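Orent Manipulation Study
Progress report to the Holleo Fund, second reporting period

Prepared by Frauke Ackermann, with contributions from Jin-sol Ji and Paavo Laitinen

1. Position at the end of the period

Work package two is on schedule. It asks whether a policy trained on short, separately labelled stages of a table-clearing task copes better with clear and shiny items than one trained on whole demonstrations. Such items were named in the original proposal as the main source of failed grasps.

2. Data collection

The target of 100 demonstrations for the period was met in May. Each was recorded from the wrist view and labelled by stage: approach, grasp, carry and release. Ms Ji reviewed the stage labels and returned 53 recordings for correction, mostly where the boundary between approach and grasp had been set too late. All have now been relabelled.

Table layouts are varied between recordings. A tray, a clear cup and a household appliance may share the same surface, and small scraps of crumpled or reflective material are used as the items to be cleared.

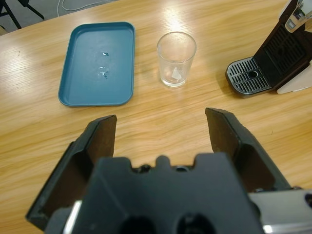

Overhead lighting has been left as it is in ordinary use. The team considered diffusing it, but Mr Laitinen advised against this, as glare on the table top is one of the conditions the funder asked us to keep.

3. Early results

Both policies were tested over 100 trials each. The staged policy completed more trials than the baseline, and the gain was largest in the approach stage. Release remains weak — light scraps tend to cling to the finger pads, and neither policy has learned to respond to this. We regard the results as provisional until the tests have been repeated on the second arm at Dosby.

4. Matters for the funder's attention

Delivery of the replacement finger pads has slipped. The delay does not affect the present work package, but it will shorten the time available for the release study. We ask for approval to move the unspent travel allowance to technician hours at Dosby. Violeta Ibarra will send the revised budget table separately by Friday.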